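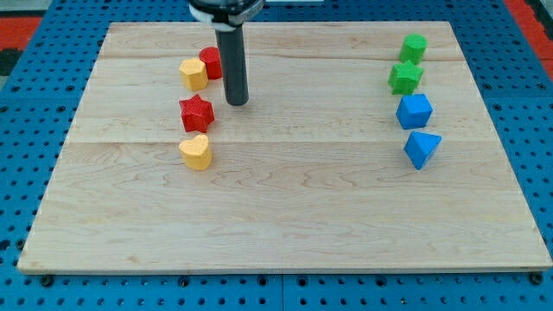
Ticket 295: Scheduled invoice export stops after 100 rows
Product: Mekari (desktop, shared database)
Opened by: Doucet, accounts office
Assigned to: Arnaldo Rocha
Priority: Normal, raised to High
Status: Closed
Opened: 2018-08-30

Original report

The nightly invoice export is coming out short. The file lands in the Outgoing folder at the usual time and opens fine in the spreadsheet program, but it stops after 100 rows. There is no error message on screen. If I run the same export by hand from the Reports menu I get the full list, 295 rows for this month so far. Our bookkeeper imports the nightly file into Farkiseck first thing in the morning, so she is working from a partial list and the totals don't match.

We have not changed the export settings since June. The server was moved to the Ustska office earlier this month. I don't know if that matters.

Reply, Arnaldo Rocha

Thanks. Please send me the following:

The export log from the Mekari data folder (export.log, plus any older ones with a number on the end).
A copy of one short file and one full file.
The name of the Windows account the scheduled task runs under.

Until this is sorted out, run the export by hand before the bookkeeper starts. Save it under a different name so the nightly job doesn't overwrite it.

Reply, Doucet

Log and both files attached. The task runs under an account called mkexport. I can't log in as that account because I don't have the password.

Reply, Arnaldo Rocha

The log shows the job finishing normally each night with "rows written: 100". There is no timeout and no disk error, so the job believes it is done. The short file has the oldest invoices in it and the newer ones are missing.

Please check these in order and tell me what you see.

Open Reports, then Export Profiles, and select the nightly profile. Look at the Limit Rows box on the second tab. It should be blank.
On the same tab, check that Date Range says Current Month.
In the scheduled task, open the Actions tab and copy the whole command line into your reply.

Reply, Doucet

Limit Rows is blank. Date Range is Current Month. Command line:

mkexport.exe /profile:nightly /out:Outgoing /quiet

Also, I let last night's job run after restarting the server, and it still stopped at 100.

Reply, Arnaldo Rocha

The command line is correct. A restart wouldn't change this, but it's useful to know it was tried.

Profiles are stored in two places. The shared copy is in the database, and that is the one you see when you open it from your own desk. Each Windows account can also have a local copy, and the local copy wins if both exist. When you run the export by hand you are using the shared one. The scheduled task may be picking up a local one under mkexport.

Can whoever set up the server look in the mkexport user folder, under AppData, Mekari, Profiles? I need to know if there is a file named nightly.mkp and what date is on it.

Internal note, Arnaldo Rocha

Reproduced on the test machine. Made a local profile with the preview setting turned on, and the scheduled export stopped at 100 rows with a normal finish in the log. The log should say which profile was loaded and it doesn't. Filed separately as a change request.

Reply, Doucet

The IT contractor found nightly.mkp in that folder. The date on it matches the day the server was moved. He says he opened the program once as mkexport to make sure it would start, and clicked Preview on the nightly profile.

Reply, Arnaldo Rocha

Clicking Preview saves a local copy with the preview limit in it, and the limit is 100 rows. To fix it:

1. Disable the scheduled task.
2. Rename nightly.mkp to nightly.old. Don't delete it yet.
3. Run the task once by hand from the Task Scheduler, under mkexport.
4. Compare the row count with a manual export from the Reports menu.
5. If they match, enable the task again.

Reply, Doucet

Done. Both files came out the same length. I will watch it for 3 nights before we call it fixed. What about the short files that already went into Farkiseck?

Reply, Arnaldo Rocha

Import the full month again with Skip Existing checked. It matches on invoice number, so the ones already there will be left alone. Do a backup first.

Reply, Doucet

Backup made, full month imported, totals agree with Mekari. All 3 nightly files have been complete. You can close this.

Resolution

Local profile with preview limit removed from the service account. Ticket closed. Customer may delete nightly.old.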